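Home Explore Notifications Lists Profile

Good practice for small-arm work near liquids: a thread from the Desport Bench Standards Office

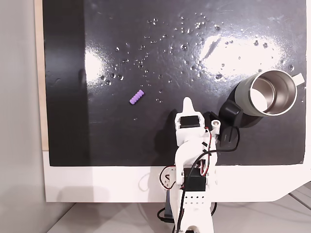
Marion Rankin

18 September 2025

1/ The Standards Office has completed its revision of the bench rules for small robot arms used near liquids. The rules apply to all teaching and research benches at Desport, and to the partner benches at MacLeish. The main points are set out in this thread for operators and supervisors.
42 reposts 8 comments

2/ The previous rules were written for dry work only. They said "keep liquids away from the arm" and gave no further guidance. Cups, mugs and bottles are now among the most common objects on our benches, and a rule that is set aside every day gives no protection to anyone.
11 reposts 3 comments

3/ Scope. The revised rules cover tabletop arms with exposed servos and exposed wiring, including 3D-printed arms. They do not cover sealed industrial arms, which remain under the existing cell rules. Where an arm has been partly enclosed by its users, it is to be treated as exposed.
6 reposts

4/ Definition. A "wet surface" is any work surface with visible liquid on it, in any amount. Scattered droplets count. The earlier draft tried to separate "damp" from "wet," and reviewers at both sites applied the two words differently. One word is now used.
19 reposts 5 comments

5/ Rule 1. A wet surface must be declared before the arm is powered. The operator writes "wet" in the bench log, with the start time and the initials of the person at the stop switch. A session that becomes wet partway through is paused, logged and restarted.
14 reposts 2 comments

6/ Rule 2. Motors and connectors must stay above the liquid. No joint with an open servo may be driven to a position where its housing touches the work surface. Supervisors should set the lower limit in software and confirm it by hand, with the power off, before the first session of the day.
23 reposts 4 comments

7/ Two black servos can be seen on the arm in the photo, one in the wrist and one in a lower joint, and the wrist is close to the part of the board where the water is. Reviewers should look at the wrist first. It travels farthest and is the joint most often lowered toward an object.
17 reposts 1 comment

8/ Rule 3. Cables must be routed so that no loop can rest in liquid at any point in the planned motion. A loop that hangs clear with the arm raised may lie on the board with the arm lowered. The check is to be made at both ends of the motion.
31 reposts 6 comments

9/ The black cable running from the wrist passes over the board in a loose loop. On a dry bench this would draw no remark under our rules. On a wet surface it is a point to be checked and signed for. Clips or a sleeve are acceptable, provided the joint can still turn through its full range.
20 reposts 2 comments

10/ Rule 4. Containers. Any cup, mug or bottle used as a test object must be emptied before it is placed on the board, unless the written task plan calls for liquid. If the plan calls for liquid, the amount must be stated and the container must be filled away from the arm.
12 reposts 7 comments

11/ We received several questions about travel mugs. Metal mugs are permitted. Supervisors should note that a polished interior can reflect light back to an overhead sensor, and that a handle may extend past the edge of the work surface. Objects should be set far enough in that a push cannot send them to the floor.
9 reposts 3 comments

12/ Rule 5. Glossy boards. Dark, shiny surfaces are permitted, but glare must be assessed before a wet session. Small drops are hard to tell from highlights when a lamp shines directly on the board. The lamp should be moved or softened until the operator can see clearly where the liquid is.
28 reposts 5 comments

13/ Supervisors may wish to use the photo when training reviewers on Rule 5. The droplets show as bright points, and there are two large patches of glare on the same black finish. A reviewer should be able to mark the wet area on a print before signing the sheet.
15 reposts 1 comment

14/ Rule 6. Loose objects. Small items that are not part of the current task are to be removed from the board. If an item is part of the task, it is named in the plan. "Assorted objects" will no longer be accepted as an entry.
10 reposts 2 comments

15/ Rule 7. Wiping down. The board is to be wiped only with the arm powered off and parked. The operator does not reach under a raised arm with a cloth, even when the stop switch is pressed. Lint-free cloths are to be kept at each bench, and wet cloths are not to be left on the table beside the controller.
26 reposts 4 comments

16/ After wiping, the surface stands for 10 minutes before dry work resumes. Reviewers asked whether this could be shortened with a hand dryer. It may not. Warm air can drive moisture into open connectors and can soften some printed parts.
13 reposts 9 comments

17/ Rule 8. Inspection. Printed parts are to be inspected after every wet session, with attention to screw holes, brackets and perforated plates, where water can collect out of sight. Parts found with trapped water are removed, dried and logged before the arm is used again.
18 reposts 2 comments

18/ There are therefore 8 rules in the revised set. We considered a longer list. Operators on the Piltosico project tested an early version and reported that they could not keep it in mind while working, so items dealing with paperwork were moved to an annex.
22 reposts 3 comments

19/ Lụa Sầm led the review of trial records. She examined 600 session logs and compared the written entries with the stored pictures for each session. Her main finding was that the presence of liquid was often visible in the pictures and missing from the log. Rule 1 was written in response.
35 reposts 6 comments

20/ Her second finding concerned cables. Almost 80 of the logs mentioned a cable being moved by hand during a session, usually without a pause. Under the revised rules, moving a cable requires a full stop. A hand inside the reach of a powered arm is a reportable event, whether or not contact is made.
38 reposts 11 comments

21/ On responsibility. The operator is responsible for the log and the surface. The supervisor is responsible for the motion limits and the cable check. Either may stop a session without giving a reason at the time. The reason is entered afterward, in plain words.
16 reposts

22/ On exceptions. Requests are made in writing to this office before the session. An exception covers one task on one bench and lapses when the arm is moved or rebuilt. Standing exceptions issued under the previous rules have been withdrawn, including those held by the Rotumano group.
7 reposts 5 comments

23/ Several commenters on the draft asked whether simple splash covers would satisfy Rule 2. A cover is welcome as an added measure. It does not replace the motion limit, and it must be removed for inspection under Rule 8. Tape is not a cover.
24 reposts 8 comments

24/ Supervisors at MacLeish have asked for a single-page sheet that can be fixed to the bench. The sheet is in preparation and will carry the rules in the order given here. Until it is issued, a printed copy of this thread may be used.
9 reposts 1 comment

25/ The revised rules take effect in January. Benches may adopt them sooner by agreement with their supervisor, and must then adopt the full set. Mixing old and new rules on one bench is not permitted during the changeover.
21 reposts 2 comments

26/ Comments on wording may be left under this thread. Reports of incidents should not be posted here and should go to the Standards Office through the usual form, with the bench log attached.
5 reposts 4 comments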